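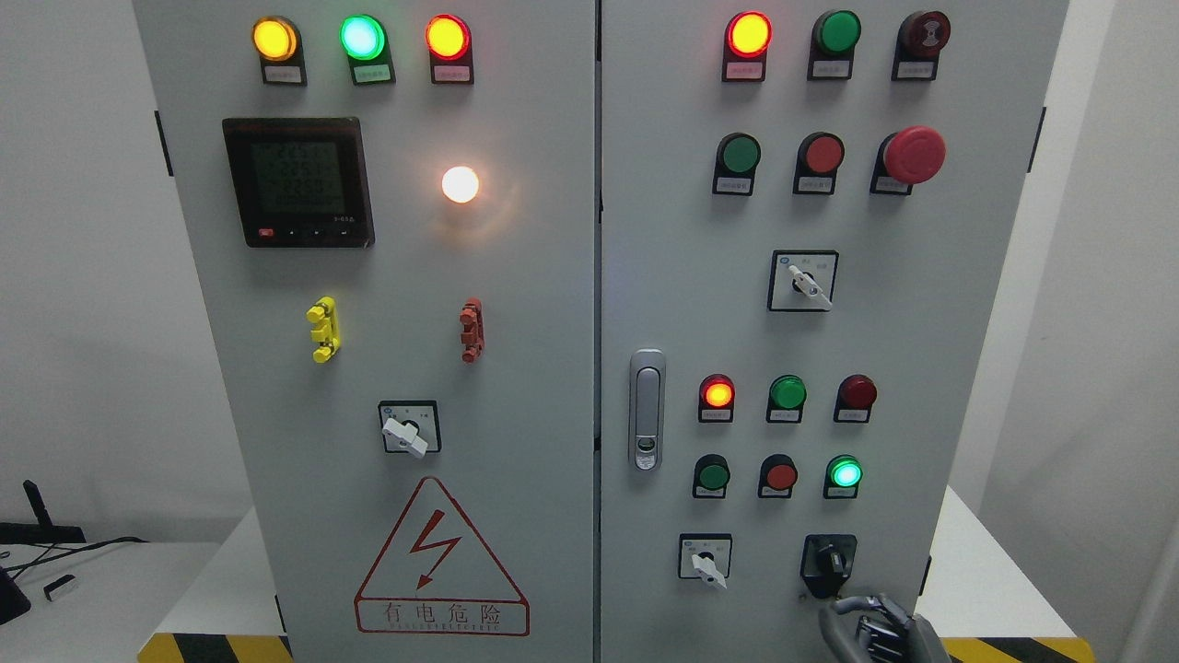
Koltwood Opens Its Control Room to the Public, and You're Invited

SANDVILLE, 26 July 2020

Hi, everyone. I'm Marius Stanciu, I run the training shop at Koltwood, and I've been asked to write our press release this time. I've never written one before, so please bear with me. The news is that we're starting a free evening course called Reading the Panel, it begins in December, and you don't need to know a thing about electricity to sign up.

The course is built on the gray two-door cabinet that stands against our white wall with the yellow-and-black tape along its base. If you've ever been in a plant room, a pump house or the back of a big bakery, you've probably walked right by one like it. I did that for years before I got into this trade! You see the lamps and the buttons and the lightning bolt, you figure it's for somebody else, and you keep going.

I'd like more people to stop and look – from the right side of the tape, with their hands in their pockets to start with.

Our first evening is all about lamps. There are three in a row at the top of the left door, yellow-orange, green and red-orange, and people always want to treat them like a traffic light. Please don't. All three can be lit at the same time, and what each one means depends on how the panel was wired and what its label says. The labels on ours are in Chinese, so we hand out a translated sheet, and we spend a good hour matching lamp to label before we touch anything at all.

The second evening is the power meter, which is my favorite part and I won't pretend otherwise. It's a square thing with a gray-green screen and several lines of numbers stacked one over another, and most folks' eyes glaze over right away. So we take it one line at a time. What's a volt doing there, what's an amp doing there, why would anyone care about the rest? By the coffee break people are usually arguing about their own electric bills (bring one along if you like, we'll go through it together).

After that come the switches. The selector on the left door has a white lever that you turn, and it's a nice chunky thing to learn on. The right door has more controls and we save it for the third and fourth evenings, when everybody has settled in and the questions get better.

A word about the big red triangle. It has a lightning bolt in it, and the large characters underneath, 有电危险, mean roughly "danger, live electricity." Nobody opens a door during the public course. We teach the outside of the cabinet only, and if you want to go further than that there's a licensed program at Makris that I'd be happy to tell you about.

Some practical stuff. We have 200 places for the whole winter, split into small groups so that everyone gets a turn up close. The course is free thanks to our friends at Imitz, who are covering the workbooks and the coffee. We mailed 3,494 flyers around Sandville in the spring asking what people would like to learn from us, and 809 came back, which floored me. A lot of them said something like "what do all those buttons do?" – so this is me trying to answer.

You should be 16 or older. Wear closed shoes, please, and leave the dangly bracelets at home. If you use a wheelchair or would like a seat near the panel, tell us when you sign up and we'll set the room up for you. Groups meet in the evening, with one Saturday morning group for people on late shifts.

Sign-up is at the Koltwood front desk or by phone during office hours. Teachers who'd like to bring a class should ask for me directly, and the same goes for reporters. I'm happy to walk you through the whole front of the cabinet, and I do tend to go on a bit about the meter, so leave yourself some time.

About Koltwood

Koltwood trains electricians, machine operators and maintenance crews in Sandville. The public evening course is open to anyone in the area.

Press contact: Marius Stanciu, training shop, Koltwood, Sandville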